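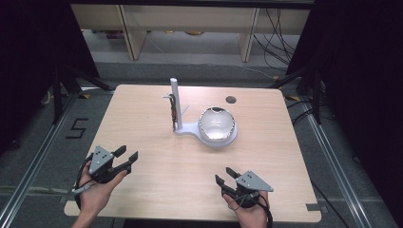

Winter hours and the mending table

We made it through October, and what a month it was for the Corkska reading room! Between the apple supper and the coat swap we had 473 visitors, and I want to thank every one of you who stayed to stack chairs (and whoever left the pear cake in the kitchen – please come and get your plate).

Now that the evenings are drawing in, we are moving to winter hours. Starting Thursday, November 3, 2022, the room will open at 2 and close at 7, with the side door on Dursun Street unlocked until the very end. The front door sticks badly in cold weather, so do give it a good shove if you come that way.

The mending table is back as well, after far too long away. Bring socks, sweaters, torn pockets, anything with a seam. We have plenty of thread but are short on buttons, especially the big brown kind, so if there is a jar of them sitting in your sewing box we would be so glad to have it.

Soup will be on as usual. Lentil first, then we'll see what the garden on Vunach Hill still has to give us.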